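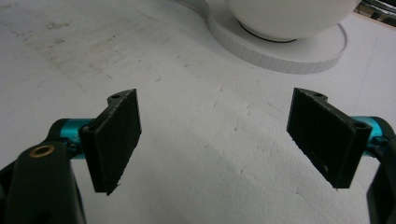

3. Descent Tests of the Jovell Glider Model

Lenka Mikuš and Štěpánka Štěpánek
Department of Aerospace Studies, Jakside College
Submitted 2020-10-19

3.1 Purpose

The Jovell project studies whether a small unpowered glider could carry weather instruments through the thin upper atmosphere of Mars. This section reports on the computer model of the descent. The wing design is covered in Section 2.

3.2 Method

The model was written in the Zultside simulation package, using an atmosphere table prepared by last year's class. Each run began with the glider already released from its entry shell. Wind speed, release angle and total mass were varied between runs. A total of 3458 runs were completed between February and the end of the summer term.

3.3 Results

The glider held a stable path in 1067 runs. Most of the others ended in a stall shortly after release – usually when the release angle was steep and the wind came from behind. Stable flights lasted 101 seconds on average. Reducing the mass lengthened the flight but made the model more sensitive to gusts.

3.4 Remaining Work

The atmosphere table does not include dust. The authors have requested access to the Taşdemir data set, which does, and plan to repeat the tailwind runs first. Revised flight times will be given in the spring report.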